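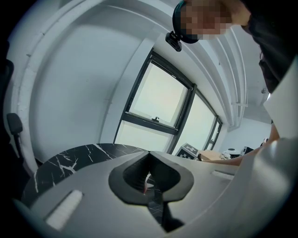
4.2 Does the shared bowl make people eat more?

The claim that people eat more from a shared bowl than from a plate of their own has been repeated so often that few authors now bother to give a source for it. Where a source is given, it tends to be one of a small group of laboratory studies in which strangers were seated together, handed snacks and asked to talk. We doubt that this tells us much about what happens at home, where the people at the table know each other and the bowl has been standing there since the afternoon.

Our own material comes from the Kerndale household diaries, which hold 1146 entries on food eaten between meals. Each entry records what was eaten, from what sort of dish, and who else was in the room. The diaries were not designed to settle the question of shared bowls, and we do not pretend that they can. They do allow a simple check. If the bowl itself has an effect, we would expect larger amounts in the entries that mention one, whoever was present.

The first reading of the entries seemed to support the usual claim. Bowl entries did report larger amounts than plate entries. The difference shrank a good deal once visits from guests were taken out, and in two of the five districts it disappeared. Guests bring biscuits, hosts put out more than they would for themselves, and everybody stays at the table longer. A bowl happens to be what people reach for when they have company. To call this an effect of the bowl is to mistake the dish for the visit.

Supporters of the claim usually answer that a bowl hides how much has gone. A plate with one biscuit on it is plainly nearly empty, the argument runs, whereas a deep dish keeps its secret. This may hold for an earthenware pot with a lid. It is much harder to believe of clear glass, which was the commonest material in our entries and through which the last item can be seen from any chair (Figure 3).
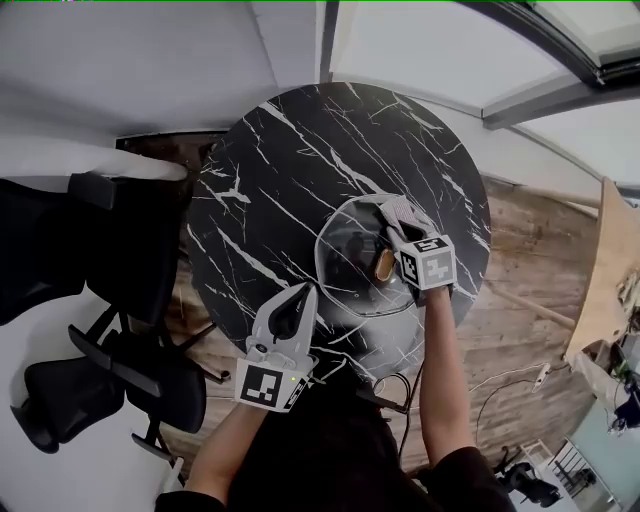

Figure 3. Clear glass bowl with a faceted rim on a round table, holding a single small item.

Keskin and Öztürkmen, who coded the entries separately, also disagreed about what should count as shared. Aslı Keskin accepted any bowl placed within reach of more than one person. Güven Öztürkmen wanted evidence that a second person had taken something from it. Under the wider rule the bowl effect is small but present. Under the narrower rule it is too weak to report with a straight face. We give both sets of results in the tables and prefer the narrower one, though we admit that it throws away entries in which the writer simply did not notice what others were doing.

There is a further problem with amounts. Diary writers gave them in pieces, handfuls or 'a few', and the conversion to grams rests on the Zivier portion list, which was drawn up for school meals. A handful of nuts in that list is a child's handful. We have left the values as they stand - any correction of ours would be a guess - but readers should not lean on the gram figures for anything beyond a rough ranking. The same warning applies to the earlier Altıntaş survey, which used the same list and did not say so in its main text.

What remains is modest. People in these households ate more when others were there and when they sat for longer. Whether the food was in a bowl or on a plate added little that we could separate from those two things. The advice found in several leaflets, that families should put away their serving bowls, has no support in our diaries, and we could not find much support for it in the studies the leaflets cite. Section 4.3 turns to the time of day, where the entries are fuller and the coders had less to argue over.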